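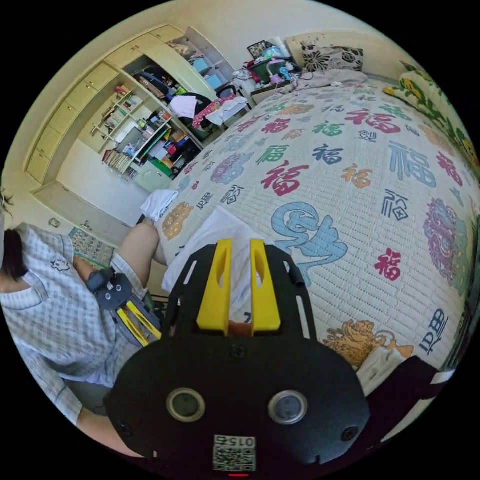
Am Bett, mit weißen Tüchern

Seit September wasche ich nur noch bei 40 Grad oder kälter. Angefangen hat es mit der Jahresabrechnung. Für Strom standen da 724 Euro, und das in einem Haushalt, in dem tagsüber selten jemand ist. Ich habe dann eine Weile aufgeschrieben, welches Gerät wann läuft, und die Waschmaschine war öfter dran, als ich gedacht hätte. Meistens mit 60 Grad, weil ich es von zu Hause so kannte. Bettwäsche, Handtücher, Unterwäsche, alles gleich heiß.

Die Maschine ist eine ältere Vatia, die schon in der Wohnung stand. Sie hat einen Drehknopf und eine Anleitung, die ich erst nach Jahren gelesen habe. Darin steht, dass das Sparprogramm länger läuft als das normale und trotzdem weniger verbraucht. Das Aufheizen kostet, das Drehen der Trommel kaum. Ich hatte das lange Programm immer gemieden, weil ich dachte, drei Stunden könnten nicht sparsam sein.

Beim Waschmittel bin ich von flüssig auf Pulver umgestiegen. Bei weißen Sachen sieht man den Unterschied nach ein paar Wäschen, im Pulver ist Bleiche, im flüssigen in der Regel nicht. Ich kaufe das von Wavedon im Karton, nicht wegen der Marke, sondern weil der Laden unten im Haus nichts anderes hat. Dosiert wird nach Wasserhärte. Bei uns sind es 14 Grad deutscher Härte, das gilt noch knapp als mittel. Vorher habe ich nach Gefühl geschüttet, also zu viel. Die grauen Ränder im Einspülfach kamen vermutlich daher.
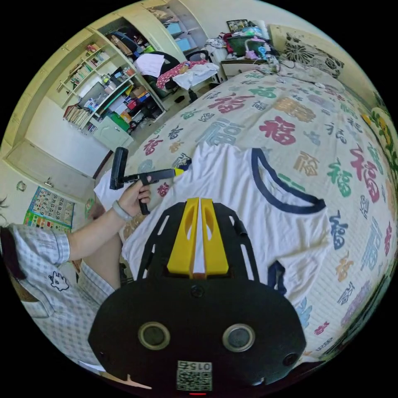 Kategorie: Haushalt

Weiße T-Shirts mit dunklem Kragen sind ein eigenes Thema. Zu den hellen Sachen oder zu den dunklen? Ich habe beides probiert. Bei den dunklen wird das Weiß mit der Zeit stumpf, bei den hellen kann der Kragen abfärben, wenn das Hemd neu ist. Jetzt wasche ich solche Teile die ersten Male allein bei 30 Grad, mit einem alten weißen Lappen dazu. Bleibt der Lappen weiß, kommen sie danach zur hellen Wäsche. Auf links gedreht wird alles, was einen Aufdruck hat.

Das Trocknen ist bei uns schwieriger als das Waschen. Der Trockenboden wird von allen im Haus benutzt, und im Winter ist er oft belegt. Einen Trockner will ich nicht anschaffen, der würde die Ersparnis gleich wieder auffressen. Ich habe die Maschine deshalb auf die höchste Drehzahl gestellt und hänge die Sachen auf dem Ständer im Flur auf, mit Abstand und bei offener Tür. Hemden kommen auf Bügel. Das Bügeln selbst habe ich weitgehend aufgegeben - glattstreichen, solange der Stoff noch etwas feucht ist, reicht mir.

Gelegt wird bei mir auf dem Bett. Der Tisch ist zu klein, und auf dem Bett sieht man gleich, was noch übrig ist, wenn man schlafen will.
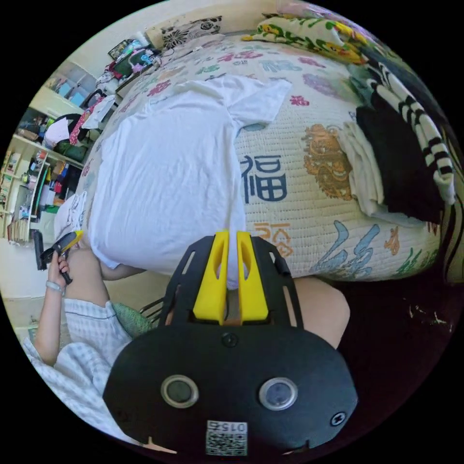 T-Shirt auf der Tagesdecke, noch nicht gelegt

Eine Tagesdecke passt übrigens nur allein in die Trommel, und gesteppte Sachen brauchen lange zum Trocknen. Ich mache das zweimal im Jahr, am liebsten bei Wind. Im Waschsalon in der Gallton-Passage gibt es größere Maschinen, aber da muss man warten.

Heiß wasche ich weiterhin ab und zu, einmal im Monat die Handtücher und Lappen bei 60 Grad. Das tut auch der Maschine gut, sonst riecht sie. Tür und Einspülfach bleiben nach dem Waschen offen. Die nächste Abrechnung kommt im Herbst, dann trage ich die Zahl hier nach.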